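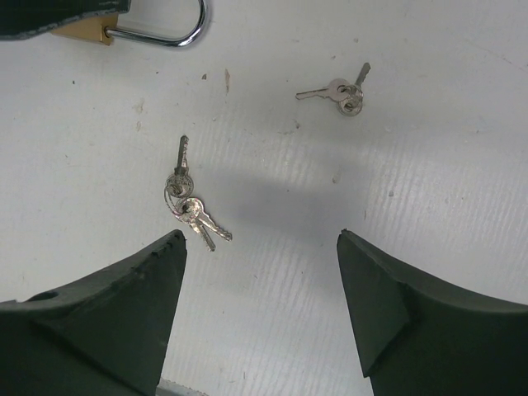
Condstead has opened its restoration workshop to owners of older touring vans, following two years in which the work was reserved for the company's own fleet. The programme is led by Theda Petersen, who joined the firm as an apprentice coachbuilder, and centres on the Plimano, a compact camper of which 2,714 were built.

Each vehicle begins with a full inspection of the chassis and running gear. Corrosion in the rear crossmember is the most common fault, and replacement sections are now pressed on site to the original pattern. Engines are stripped, measured and rebuilt, and owners may choose between the standard gearbox and a revised unit with a longer fifth gear.

"Most of these vans are still used every summer," says Petersen. "Our customers want to cross a mountain pass with the family on board, and the brakes have to be equal to that."

A larger front disc is therefore offered with every rebuild, together with uprated springs developed with the suspension specialist Albers. Trim is handled by Mwanahawa Magesa, whose department holds up to 200 metres of the original striped cloth.

A complete restoration occupies the workshop for 60 working days. Owners are invited to visit at the halfway stage, before paint is applied, when changes to the cabin layout can still be made — a second battery and a diesel heater are the usual requests.

The first customer vehicle, a long-wheelbase Plimano belonging to Eskil Eide, was completed in January and has since returned to Festesberg. Orders for the coming season are now being accepted.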